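Last updated Jan 12, 2022. The April release is frozen; fixes go into this one.

# Jurcombe Kitchen Demos

Teleoperated demonstrations of short kitchen jobs, recorded on the Derko arm with a two-finger gripper. An operator drives the arm with a hand controller while watching the wrist view. There are 1998 episodes, almost 1000 of them at the counter. The rest are drawer and shelf work.

## Tasks

- `board_slide`: move a cutting board along the counter
- `board_lift`: raise one side of a board and set it back down
- `drawer_open`
- `shelf_place`

Each episode has one task label and one text instruction. Instructions were typed by the operator before recording, so wording varies ("push the board left", "slide board over").

## Cameras

Wrist view only. Exposure is locked at the start of an episode. Fast arm moves smear the wood grain, and compression shows up as blocks on plain stone. We kept these frames in. If your model needs sharp input, filter on `wrist_speed` before training.
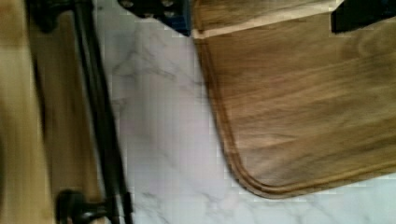
*Wrist view at the counter: grooved cutting board on white marble, gripper parts along the top.*

## Files

```
episodes/
 000000/
 wrist.mp4
 actions.npz
 meta.json
splits/
 train.txt
 val.txt
```

`actions.npz` holds gripper pose, gripper opening and operator input, all on the same clock as the video. Poses are in the arm base frame, in meters.

## Known problems

- Operator input is missing for 4 episodes. Pose is fine.
- In 3 drawer episodes the gripper opening is stuck at its first value. They are listed in `meta.json` as `gripper_bad`.
- The Flakuvard loader reads quaternions as wxyz. Ours are xyzw. Set `quat_order` or the arm will replay wrong.

## Splits

Use the lists in `splits/`. Baselines in the Huerta repo were trained on the April lists and need to be rerun before comparing.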